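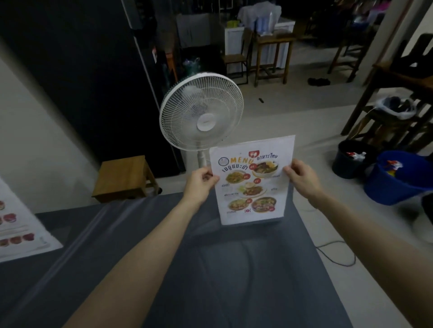 The Thai menu, with "MENU" in big orange-yellow letters.

I bought the Darton carbon steel wok in December, mostly because my old nonstick pan had started shedding bits into the eggs. It cost me 123 dollars with the lid, and I've cooked on it nearly every night since, so I feel ready to have opinions.

First, the weight. It's lighter than the Garrido I borrowed from my sister for a month (great pan, but my wrist hated it). I can toss a full batch of fried rice one-handed, well, most nights. The helper handle on the far side gets hot fast, so keep a towel nearby.

Seasoning took me three tries. The first coat went on way too thick and came out sticky, like old tape. Second one, same mistake, slightly less of it. After that I wiped the oil off until the pan looked dry, baked it again, and it came out a lovely bronze color -- I may have texted people photos of it.

I mostly cook stir-fries, and I'm the kind of person who reads takeout menus for dinner ideas. Dumplings, noodles, whatever has a good picture next to it. Half of my weeknight cooking starts that way!
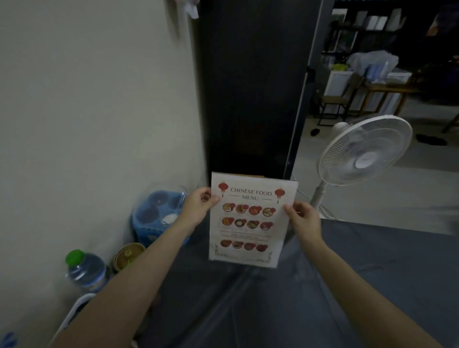
How it does on a home stove

My burner is a plain Nurarov gas one, nothing fancy. The Darton heats up quickly and holds on to it pretty well, as long as I don't crowd it. Beef for two people browns nicely. Beef for four turns gray and sad and sits in its own juice, so I do it in batches. Eggs slid around after the second week or so. Fish still sticks, and I've given up and use the Plornach skillet for that.

Noodles are where I'm torn. Wide rice noodles grab onto any spot where the seasoning is thin, and then you're scraping. More oil helps. So does leaving them alone for a minute, which I'm bad at.
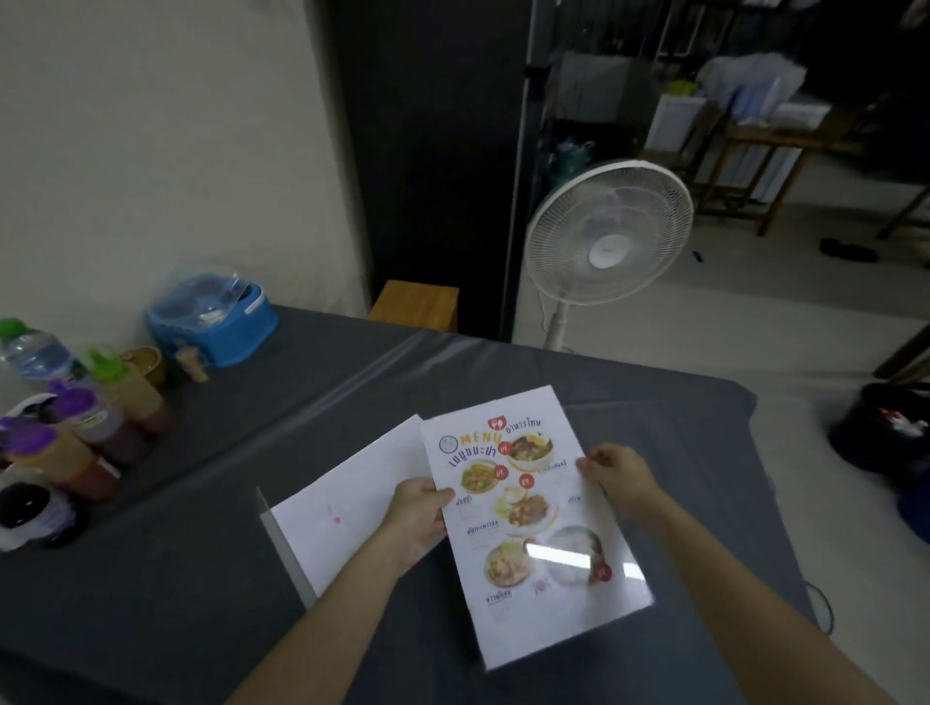 Noodle soup with a halved egg at the top, fried rice lower down.

The lid is my one real complaint. It rattles, and the knob worked itself loose twice. I'd skip it and buy the pan alone if they'll sell it to you that way. Otherwise, four stars from me, and the Garrido has gone back to my sister.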